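4.3 Recording a bedside tidying run

Use this section after the arm has been calibrated (4.2). One run takes 40 seconds. A full set for the Lestholm study is 24 runs per table layout.

1. Place the items on the nightstand according to the layout card. Small items may go anywhere on the top.
2. Start the head view and the wrist view. Check that both are live in Lesatix before you move the arm.
3. Bring the arm over the work area at low speed. Stop when the gripper is above the surface.
4. Enter the run number and the layout code.

Caution: Coiled cords can catch on the fingers. Keep one hand near the stop button whenever a corded phone is part of the layout.

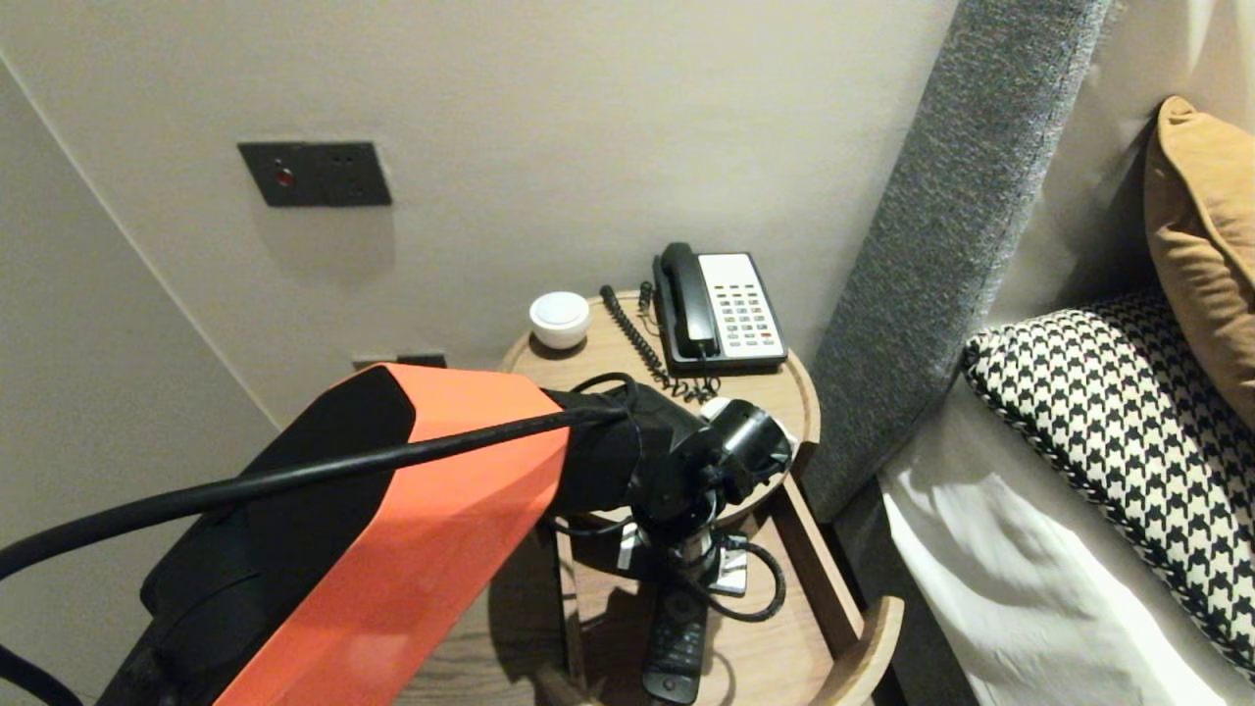
Head view, then wrist view, same room: 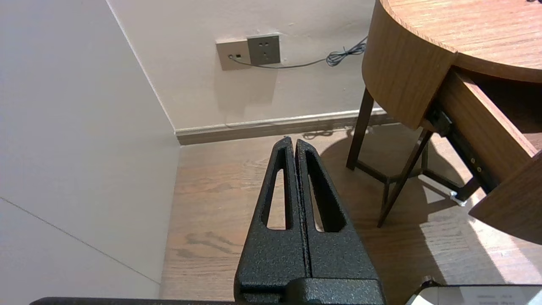
Milagros Bravo asks whether step 3 could come before step 2, as her group at Loltport loses the first few seconds of every file to the approach. It can, but then the approach is missing from the data, and in our tests the policy trained without it stopped short of the table more often. Trim the file afterward if you need to.

5. Press Record and carry out the task by remote control.
6. Press Stop and mark the run as success, partial or fail. Do not delete failed runs. The method uses them to train the scoring model.
7. Return the arm to its rest position and reset the table.

Note: After 5 runs, compare the wrist view with the saved reference view. If the fingertips have shifted by more than 16 pixels, repeat 4.2 before you continue.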